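Budget for the second arm last

Every July the same request reaches Antigoni Chrysikopoulos, who signs off on equipment at Truderska: two arms, because two will finish the work faster. I think she is right to send it back.

The price of an arm is the easy part. We planned our own purchase at Ovow in simulation first, and it cost us 110 hours of staff time before any order went out. Those hours told us which grippers we needed and how much counter an arm takes up. A pump bottle standing close to other things is a harder job than a sales sheet suggests.
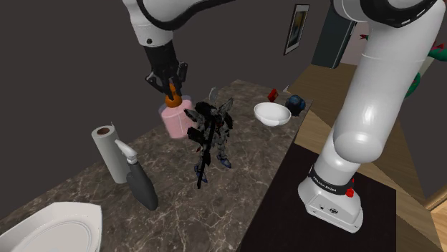 What the quote leaves out

Themis Deligiannis went through our spending after the first year and found 277 hours of setup and repair that had no budget line. Spare fingers, mounting, training and safety checks all came out of other accounts.

A buyer should put those costs on the same page as the machine. If the total still fits, order one arm and run it for a season. Ask for the second when the first has a full schedule. Ours is booked through Friday most weeks, and we have yet to ask.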